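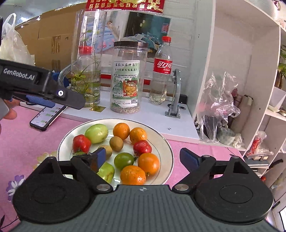
## One plate, mixed produce: what keeps and what turns

The mixed plate is a storage problem disguised as a centerpiece. Mandarins, small red peppers, kiwis and a green tomato look good together on a white plate over a flowered cloth, and for an evening they get along. Left out longer, they age at different speeds and affect one another while they do it.

The main factor is ethylene, the gas some fruit gives off as it ripens. Tomatoes produce it. Ripe kiwis produce a modest amount, and firm kiwis react strongly to small traces of it. Mandarins give off very little. Peppers, once picked, change slowly and lose quality mainly through water loss, which shows first as wrinkled skin.

### Arranging the plate

A flat plate with a low rim is better than a deep bowl for soft-skinned fruit. Weight is spread over the surface, air reaches the undersides, and a split skin is easy to find. In a bowl the bottom mandarin carries the load and is usually the first to mold. Evgate sells a white plate for this purpose, catalog number 304, with enough flat area to hold a mixed selection in a single layer. The Barska footed bowl is handsome but steep-sided, and round fruit rolls to the center.

Fruit should go on dry. Wash it just before eating. A stem left on a tomato does no harm in a single layer, but under other fruit it can puncture skin.

### How long to leave it out

- **Mandarins:** a few days on the table, longer in the refrigerator drawer.
- **Peppers:** 2 days out, then cold.
- **Kiwis:** on the table until they give slightly under the thumb, then cold.
- **Green tomato:** room temperature, out of direct sun. Some varieties stay green when ripe, so go by feel.

Check the plate every morning and turn each piece once. Remove anything with a soft spot and wipe the place where it sat.

### The cloth

Citrus oil and tomato juice both mark pale cotton. Nzioka's printed tablecloths are washable, but a spill should be blotted and rinsed in cold water before it dries. A busy floral print hides small stains better than a plain weave does.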